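About Wirkico

Hi, I'm Bit-na, and Wirkico is the little company I run with my friend Morenike Jibrin. We put on live script readings of old films and telly episodes, with actors sitting on stools, pages in hand, reading the whole thing start to finish in front of a crowd. No costumes, no sets, hardly any rehearsal. If you've never been to one, picture a radio play where you get to watch everybody's faces (and where somebody always turns two pages at once and has to find their way back).

We're based in Melbourne and we mostly work in small halls, pub function rooms and the odd library. We also take readings on the road a few times a year, when someone regional asks nicely and has a spare couch.

How we started

I was working in the box office of a cinema called the Benia, which had one screen, a choc top freezer that growled and a regular crowd who'd come to anything. One winter the projector went down on the afternoon of a sold-out session. My manager was ready to hand back everyone's money. I had a copy of the script in my bag because I'm the sort of person who reads film scripts on the tram, and I asked if I could at least offer people something while they waited.

So I stood up the front and asked who wanted to be in a movie. I got 10 people. One was a retired court reporter who read the stage directions so beautifully that I still hear her voice when I open a new script. One was Morenike, who'd come on her own, put her hand up for the villain and got a standing ovation for a death scene done entirely from a folding chair.

Afterwards the two of us sat in the foyer until my manager turned the lights off on us. She had been acting since she was a kid, mostly in co-op theatre and a few ads, and she was sick of auditioning. I had a head full of scripts and no idea how to talk to an agent. By the time we got to the tram stop we had a list of films we wanted to do, and a month later we had a booking in a hall that smelled of floor polish and soup.

The name, since people ask, is Morenike's fault. She made it up to fill in a form. We always meant to change it!

What we do

Most of our year is the main season, which is a run of one-night readings. Every title gets done once. We like it that way, because the cast is nervous and the audience knows it won't be back next week. We lean towards comedies and teen films and courtroom dramas, anything with a lot of talk in it. Car chases are hard. We did try one with a lot of car chase in it and the poor narrator was hoarse by the second act.

Then there's the Kendex Nights, which are the reunion ones. We go looking for people who were in the original thing, even if they only had a couple of lines, and we invite them back to read it again. I love these more than I can sensibly explain. Some of them went on to have big careers and some of them teach Year 4 or sell boats, and on the night they're all just a bit giddy about seeing each other. We don't announce who's coming until they're in the building, partly for the surprise and partly because we've been burned by a cancelled flight or two.

We do private bookings as well. Workplaces, schools, a couple of milestone birthdays. For a birthday, we'll cast your family and friends and send them their pages beforehand, and Morenike will coach the shy ones over the phone if they'd like that. She's very good at it. She once got an extremely quiet uncle to do a full musical number, unaccompanied, and he has since joined a choir.

Last of all there's the script library, which lives in my spare room and is slowly pushing the bed out the door. Actors and students can borrow from it for nothing. Please don't write in them in pen.

Who we are

I'm the producer, which mostly means emails. I choose the scripts along with Morenike, chase the rights, book the rooms, do the running order and stand at the side of the stage with a torch. I grew up in Geelong in a house where the TV was always on and my dad did all the voices. I still think he'd have been a terrific narrator but he won't do it, I've asked.

Morenike is the artistic director. She casts everything, runs the one rehearsal we allow ourselves and usually reads a part too, generally the meanest person in the story. She has a fierce dislike of actors looking at their phones and a soft spot for anyone who turns up early to help with chairs.

Around us there's a loose gang of actors we call on again and again, plus our sound person, Anozie, who used to tour with bands and now plays doorbells, thunder and horses' hooves off a laptop for us. He takes the doorbells very seriously. He'll play me five different ones down the phone and wait for an opinion.

Money and where it goes

I like it when companies are upfront about this, so I'll have a go. We split the door evenly between everybody on stage and at the desk after we've paid for the room and the rights. We don't have a big sponsor. When we do a fundraiser, every ticket dollar goes to the cause and the cast all donate their time, and we put the total up on the wall in the foyer at the end of the night so people can see it before they go home.

Our biggest crowd so far is 200, on 18 Jan 2020, for a Kendex Night that we'd fretted nobody would come to in the school holidays. I remember the number because that's what the room held and I had to stand on the stairs. Most nights are a lot smaller. The hall we use most seats 50, and it's my favourite, as you can hear people breathe in before a line they know is coming. 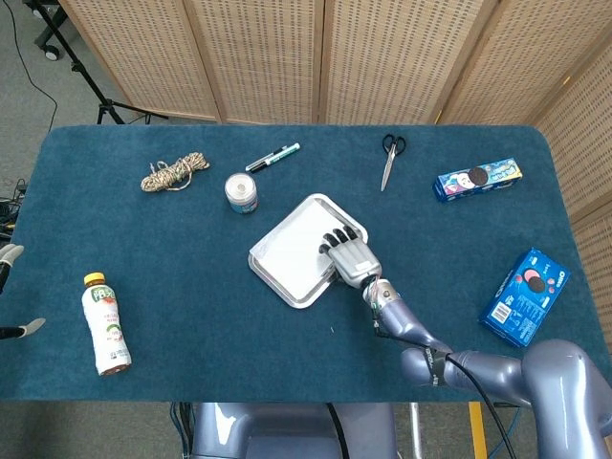 Do the actors get to see the script before the night?

They get it a week ahead, and we do one read-through together, usually on the afternoon of the show. We ask them not to learn it. The fun is in hearing someone find a joke while they're saying it, and if they've polished it up at home in front of the mirror, that's gone.

Coming along

Tickets are sold through our mailing list first and then at the door if there's anything left. We put out the season list every February, and the Kendex dates come later because we never know them ourselves until the last minute. Doors open half an hour before we start, and there's a break in the middle at whatever the script's best cliffhanger is. Morenike picks it. She has been booed for her choices and she enjoys it very much.

Kids are welcome at anything we've marked as family. For the others, please have a look at the notes on the listing, as some of those old comedies are a good deal ruder than you remember. We cut very little. If there's something in a script that has aged badly we'll generally say so at the top of the night, and now and then we've decided not to do a film at all. I'd rather have that argument in my kitchen than in front of a paying crowd.

If you need a seat near the front, a spot for a wheelchair or a printed script to follow along with, send us a note when you book and I'll sort it out. The printed scripts are in large type and you can keep yours.

Getting up there with us

We hold one open casting call a year and we read everyone who comes. Last time it was 32 people in a single day, and we were all a bit delirious by the end but we found two of our regulars that way. You don't need an agent or any training. You do need to be able to read aloud without rushing, and to listen when it's not your turn, which is harder than it sounds. Bring a page of something you love, from a film or a show or even an old soap. Please don't bring the big speech that everyone brings. You know the one.

We also keep one part free at every reading in the main season for somebody from the audience. It's a small part, usually a waiter or a cop or a voice on the phone. Put your name in the biscuit tin on your way in and we'll draw it just before we start. In memory of that first night at the Benia, you get a choc top for your trouble.

Say hello

The best way to get hold of us is through the contact form. It comes straight to me and I answer it myself, usually late at night with a cup of tea going cold. Tell us what you'd like to hear read. We keep every suggestion in a big list, and if we end up doing yours we'll hold you two seats.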